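Clearing the Table: How Dish Shape Changes the Way We Stack and Sort
Student project report by Kelechi Iyamu, Trovthorpe
26 Aug 2024
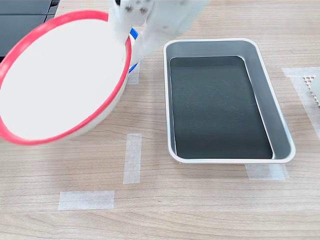 Why I picked this topic

I have cleared a lot of tables in my life, and I never once thought about it until our home and design class asked us to study an everyday chore. I chose dishes right away! My question was simple: does the shape of a dish change how easy it is to clear and put away? I was mostly interested in round bowls with a thick rim, like the white one with the red edge, and rectangular metal trays with rounded corners.

What I did

I worked at a wooden table in the Usman building and did 40 clearing rounds over 2 weeks in August. Each round started with the dishes spread out in a new order. I cleared them into a rack, wrote down anything that slipped or got stuck, and then set it all out again (my notebook got pretty messy by the end). For half the rounds I started with the bowls, and for the other half I started with the trays.

What I found

The rim matters so much more than I expected. A thick rim gives you something to hold, and you can tilt the bowl steeply to tip out crumbs without losing your grip. Bowls with a thin edge kept sliding around on me, especially near the end of a long session when I was getting tired.

The trays were a different story. A raised, rolled edge is great for carrying, but the rounded corners made them turn a little when I leaned them in the rack. Laying them flat worked much better, and then I could set the bowls inside. That was my favorite discovery of the whole project! Starting with the trays was faster in most of my rounds, and I only had to restack a few times.

Problems along the way

My first timing sheet, which I called the Plondonon sheet after our study group, had no space for restacking. I had to throw out the first few times and run those rounds again.

What I would try next

I want to repeat this with deeper bowls and a smaller table. I would also like to test oval dishes, which I left out completely this time.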